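Plostport Knitwear Care Program Publishes Folding and Storage Guidance for Household Use

PLOSTPORT, 24 April 2024 – Fonseca, a textile care firm based in Plostport, has published its guidance on the folding and seasonal storage of knitted garments in private homes. The document, titled Inau, covers sweaters, cardigans and knitted scarves. It sets out a folding sequence, a method for choosing a work surface and a set of limits for stack height and storage conditions. The guidance is available at no charge from the company's Plostport office and through retail partner Gurent.

Inau replaces a shorter leaflet that dealt only with washing. According to the company, the leaflet left out the steps between drying and storage, and most of the letters it received on the subject concerned those steps. The new text runs to 73 numbered clauses and was prepared by Conceição Lobo, head of garment care, with Adelino Leitão, who wrote the section on fiber behavior.

Preparation of the guidance included a review of 823 written replies from households on how knitwear is folded and where it is kept. Of these, 495 named the bed as the usual place for folding. A table was the second most common reply, followed by the top of a washing machine or dryer. The remaining replies described folding against the chest while standing, a method the guidance does not recommend for garments with a loose or open knit.

"The bed was treated as the default surface in the drafting, and the clauses on tables were written as variations on it," said Lobo. "A bed is wide enough for both sleeves to be laid out, and a quilt or comforter holds the knit in place while the second fold is made. On a polished table the lower layer tends to travel."

The bed procedure is given in Section 2. The bedding is to be pulled level before the garment is laid down, and pillows moved away from the working area. Quilted covers are acceptable provided that the stitching has no loose ends that can catch a loop. Covers with buttons, sequins or open lace are to be turned over or folded back. Color contrast between the garment and the cover is listed as helpful, in particular for dark knits, where an uneven edge is difficult to see against a dark ground.

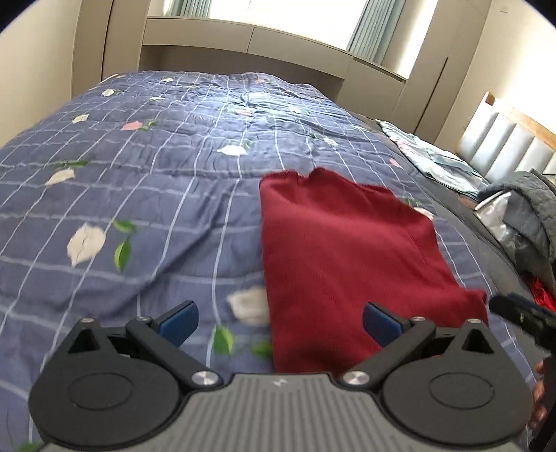

Dark red ribbed knit, folded, on a navy quilted comforter with a grid and rose pattern.

Section 3 sets out the folding sequence. The garment is laid flat and smoothed from the center outward with an open hand. It is not to be pulled by the hem or cuffs. Each sleeve is brought across the body in turn and laid parallel to the side edge, so that the doubled thickness runs the length of the garment. The hem is then raised to the neckline in one fold for light knits or two for long ones. The finished piece should be close to rectangular. Small differences between the upper and lower edges are acceptable and do not need to be corrected by stretching.

Soft folds that remain on the surface after the sequence may be left as they are. Sharp creases are to be opened and the step repeated, as a crease held under weight for several months can alter the line of the ribbing. Leitão's section notes that vertical ribs recover well across their width and poorly along their length, and it advises against hanging heavy ribbed garments at any stage.

Section 4 deals with stacks. The limit is given by weight and not by the number of garments, in view of the wide range of knit thicknesses found in one household. Where a household has no suitable scale, the guidance gives a shelf test – the lowest garment should regain most of its thickness when the others are lifted off. The heaviest item is placed at the bottom. Garments of strongly different colors may share a stack if all have been washed before storage. New dark garments that have not been washed are to be kept apart from pale ones or separated by a sheet of plain paper.

Storage conditions are covered in Section 5. Drawers and closed boxes are both accepted. Airtight bags are accepted for synthetic knits only. Boxes kept under a bed are to be raised clear of the floor and opened once during the storage period. The guidance names August as a convenient month for this check in most households, ahead of the return of cooler weather.

Inspection before folding forms a separate section at the request of Margarida Nogueira, who manages repairs at the Plostport workroom. Her team handled 300 knitted garments during the preparation period and recorded the condition of each on arrival. Worn necklines and cuffs were entered under one heading, loose threads and fibers under another. The inspection is carried out with the garment face up and fully spread, starting at the neckline and moving down the front before the sleeves are checked.
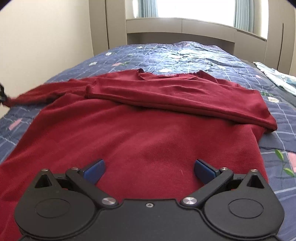

Should a loose thread be cut off before the sweater is folded?
Leave it uncut until its source is known. A thread lying on the surface can be lifted away. A thread that is still joined to the knit should be drawn through to the inside with a blunt needle and secured there, as cutting it short may allow the neighboring loops to open.

The inspection section also covers rolled edges. A slight roll at the neckline is normal in many plain knits and does not count as damage. Fraying is recorded with its position, and the garment is repaired before it goes into storage. Pilling may be removed with a comb on a flat surface, working in one direction along the rib.

"Repairs are simpler when the garment comes in before it has been folded away for a season," said Nogueira. "A frayed neckline can be bound in one sitting if the row below it is sound."

Gurent will carry printed copies at its service counters. Olga Moreira, who is responsible for customer information at Gurent, said counter staff will use the folding sequence in Section 3 when returning knitwear to customers after cleaning.

A supplement on children's knitwear and blankets is in preparation. Comments on the present text may be sent in writing to the Plostport office, marked for the attention of Arturo Orlandini, editor of the guidance. Clause numbers should be quoted where possible.

About Fonseca
Fonseca provides cleaning, repair and storage services for household textiles and operates a repair workroom in Plostport.

Press contact: Arturo Orlandini, Fonseca, Plostport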